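Cavosell Mesh Office Chair: Review After a Full Winter of Sitting in It

I put off writing this for months because I wanted to get past the honeymoon stage. Every office chair is wonderful for the first week! You sit down, you bounce a little, you pull all the levers and tell everybody how great your back feels. Then comes a long Wednesday in March with a deadline, and you find out what you really bought.

So, the Cavosell, in black, with the mesh back. We ordered a batch for our office and the bill came to $2,812 with delivery, which made me gulp a bit, as I was the one who had talked everyone into it. Before that we had padded chairs from Wikeck, and I will say in their defense that they were very soft. They were also like sitting in a warm bath by mid-afternoon. Our place is open plan with a high ceiling and a lot of light, very white and very nice to look at, and the heat goes wherever it feels like going. The stairwell is open too, with just the railing along it, so we get all the air from the lower floor (and all the conversations).
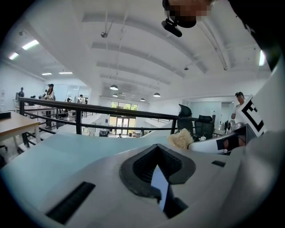 Putting them together is easier than the instruction sheet makes it look. My first one took me 43 minutes, a good chunk of which I spent with the armrests on the wrong sides. They go on either way without complaining, and you only notice when you sit down and your elbows are pointing somewhere silly. Jannik Harms did the next one while I was still hunting for the spare hex key and was finished before I'd found it. If you have a choice, do the armrests last and leave the bolts a little slack until you've sat in the thing.

Now the mesh. I love the mesh! It's tight enough that I don't feel like I'm in a hammock, it lets the air through, and I no longer peel my shirt off the chair when I stand up in June. It does have a bit of a scratchy feel at first, more than the one on the Hollmann I tried in the store. If you wear thin knits, look out — I have one sweater that has gone fuzzy across the shoulder blades and I'm fairly sure I know who did it. Crumbs come out with a vacuum brush. Cat hair, which I bring in from home on my own clothes, does not come out so easily, and I've resorted to packing tape.

The seat is firmer than I expected. I'm on the short side and I like it, but the front edge runs long for me, so I scoot forward and then I'm not using the back at all. There's supposed to be a slider for this. There is one, it's the stiffest control on the chair, and you have to lift your weight off the seat while you pull, which takes some practice and looks ridiculous. Taller people in the office have never had to touch it and don't know what I'm talking about.

Armrests: good height range, a little wobbly when they're all the way up. Check them against your desk before you buy. We have a mix of tables, some light blue, some pale wood with white legs, and the armrests slide under some of them and bump into others. I should have measured. Of course I didn't measure! With mine I drop the arms two clicks and it goes under fine, then I forget, and come back from lunch, and raise them again, and so on forever.

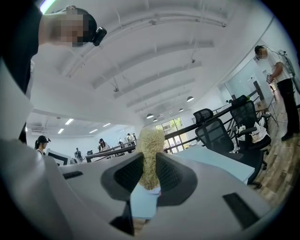
Noise was the other thing I was worried about. On our plank floor the old chairs sounded like a bowling alley every time somebody pushed back from a desk. The Cavosell rolls a lot more quietly, and it hasn't left marks that I can find. It rolls a little too freely, if anything. Sit down hard at an angle and it will leave without you. I asked about the firmer casters and they're sold separately, naturally, at a price I didn't care for.

A couple of complaints. The tilt has started to creak on mine, just a small dry creak when I lean back to read something, and tightening the big knob under the seat only shut it up for a few days. It's covered for 5 years according to the paperwork, so I've emailed them and I'm waiting. Also the armrest pads pick up every fingerprint and every bit of hand cream, and they dry to a sort of gray shine. A damp cloth fixes it until the next morning.

I did think hard about the Drerlow, which has a headrest, and one person here still brings it up whenever the subject of chairs arises. I sat in it twice. Lovely for phone calls and naps, but I lean forward when I work, and I couldn't see paying extra for a part of the chair I'd never touch.

Would I order the Cavosell again? Yes, for the mesh and the quiet floor, and I'd get the firm casters this time and grumble about it. Four stars for now. If they sort out the creak I'll come back and change it.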